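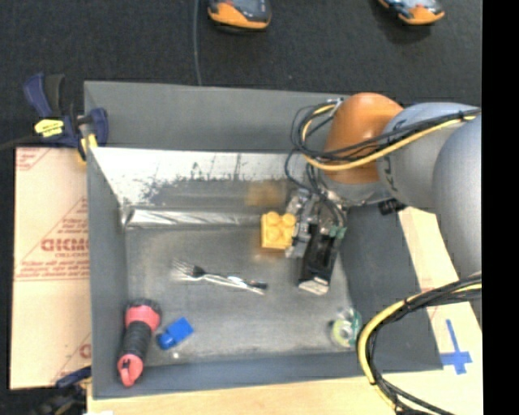

If you have a corner of the garage where things go to wait, you already know how this project starts. Mine had four years of hose fittings, paint lids, half-used sandpaper and a good many screws that belonged to nothing, and every time I needed a hook I gave up looking and drove into Valldale to buy another one (I own a lot of hooks!). What finally got me through it was working out of a big gray metal bin with an open top, the kind you can look straight down into, set on the floor so that everything had to pass through one place before it went anywhere else. Any large, sturdy bin will do, but please don't pick one with a lid, or you'll be tempted to close it and go have lunch.

Before you begin

Give yourself an afternoon with decent light. I like to start right after breakfast in November, when it's cool enough to work with the door up and the spiders have mostly gone quiet. You'll need your bin, a broom, a marker, masking tape, a trash bag, and a few small containers for the keepers. I used Festora jars because I had a shelf full of them from the jam years, and they've held up just fine.

Step one: Fill the bin

Start at one end of a shelf and put everything from it into the bin, even the things you know you want. Keep blades, leaking cans and old batteries out and set them up high by themselves. Stop when the bin is half full. I went to the brim my first time and could hardly drag it across the floor.

Step two: Wipe the shelf

Do it now, while it's bare. Warm water and a little dish soap took care of mine, apart from one ring of varnish that I suppose lives there now.

Step three: Sort for 15 minutes

Set a timer and pull things out one at a time. Keep, give away, trash. If you can't decide, put it back in the bin and pick up something else, and you'll find the answer comes easier on the second go. When the timer rings, stand up and stretch your back, then set it again.

Step four: Label and put away

Write on the tape in big plain letters, using the word you'd say out loud when you were hunting for the thing. My label says "picture hangers," though the Parisi packet calls them something much fancier. Heavy jars go on the low shelves.

Once the first shelf is done, sweep underneath and move on to the next. Mine took up to 4 rounds of the timer apiece, and the shelf with the Christmas lights I left for another weekend.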